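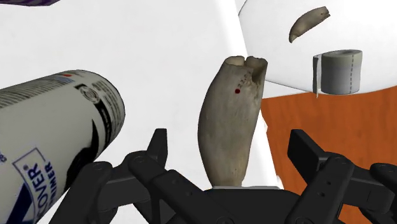

Slide 1: What the talk covers

Speaker notes, 2021-12-26 version. Keep the opening short. The talk deals with one change: goods moving from Great Britain to EU customers need full customs declarations, and from January the easements on the import side here start to fall away as well. Migration rules are left for questions.

Slide 2: Origin and tariffs

Stress that zero tariff does not mean zero paperwork. The preference applies only where goods meet the rules of origin. A garment made elsewhere, stored in a British warehouse and sent on to Bremmont does not qualify merely by having passed through.

Use the Cakville case. The firm sells baking tins, buys them in, repacks them and ships them across the Channel. It claimed preference on 157 consignments and had supplier evidence for seven of them. Repacking is not sufficient processing. Pause here -- most rooms have someone doing the same.

Slide 3: Commodity codes

Each product line needs a code. Trirkholm had 1488 lines in its catalogue and had classified them by copying the supplier's invoice. A check found 23 codes that no longer existed. Advise checking the sellers' codes against the current tariff before the January changes, when many headings are renumbered.

Slide 4: Who is the importer?

Go slowly. Delivery terms decide who clears the goods and who pays the VAT. If the seller agrees to deliver duty paid, the seller normally has to arrange import clearance in the buyer's country, and may need a VAT registration there. Ó Néill moved to terms under which the buyer clears, and lost two small accounts as a result. Mention the loss.

Slide 5: Northern Ireland

One slide only. Goods are treated differently from those entering Great Britain, and the arrangements are still under negotiation. Do not predict the outcome. Tell people which day's guidance they are reading -- it has been revised several times.

Questions: allow up to 23 minutes. Expect one on returns. Keep proof of export for anything that may come back.

Comments

The origin slide would have saved us a bill in the spring. Will the slides be posted too?

We use a freight agent for all this. Are we still liable if the code is wrong?

Reply: In most cases yes. Check whether the agent acts as direct or indirect representative.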